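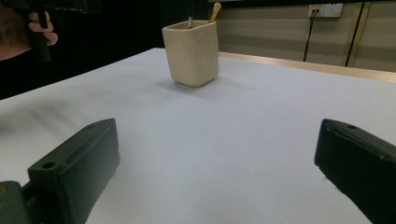
Page last changed: 4th October

About Wustetti

Wustetti is a small painting school in Tornside. We teach watercolour, gouache and ink to adults who want to learn at a steady pace. Most people who come to us have not painted since they were at school themselves, and the courses are planned with them in mind.

The school was set up by Yichen Hao, who had been teaching evening groups in borrowed rooms and wanted a place where the tables could stay up between classes. We moved into the Lacerda building in June and have taught all our courses there ever since. The entrance is at the side, next to the bicycle racks. There is a lift, and the door to the studio is wide enough for a wheelchair.

We run 21 courses a year. Each one lasts two terms, apart from the short ink course, and you can join at the start of either term if there is a place. Groups are small and stay together with the same teacher throughout.

What we use

You do not need to buy anything before your first class. Brushes, paper and paint are included in the fee. The paper is Skomo, in two weights, and you can buy extra sheets at the desk. Some people bring their own brushes later on, when they know what they like, but plenty go on using ours.
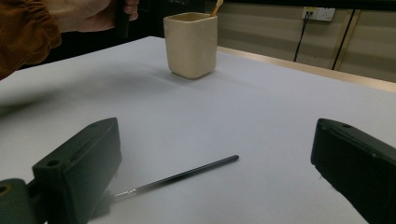
Black-handled brush on the table, cup behind.

Beginners start with a few brushes only. We spend the first class on holding them, loading them and making plain strokes, and the second on washes. Colour mixing comes after that. It can feel slow to people who want to get on with a picture - we do know - but the later classes go better for it.

Looking after brushes

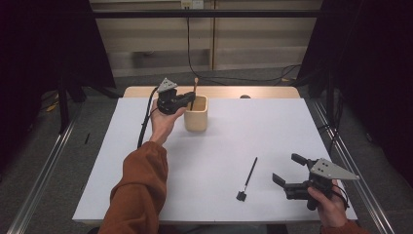
Brush care is taught in every course, including the advanced ones. Rinse the brush, press the water out with a cloth, shape the tip with your fingers and lay it flat to dry. Stand it in a cup only when it is dry, handle down. While you are working you can keep one brush out on the white tabletop, like the black one with the square head, and leave another ready in the cup, like the one with the light wooden handle. Please do not leave any brush standing in water.

Fees and booking

The fee is paid by the term. A trial class costs £19 and is taken off your first term if you join. To book, ring the desk or call in during opening hours. Waiting lists are kept for the evening groups, and we will ring you when a place comes up.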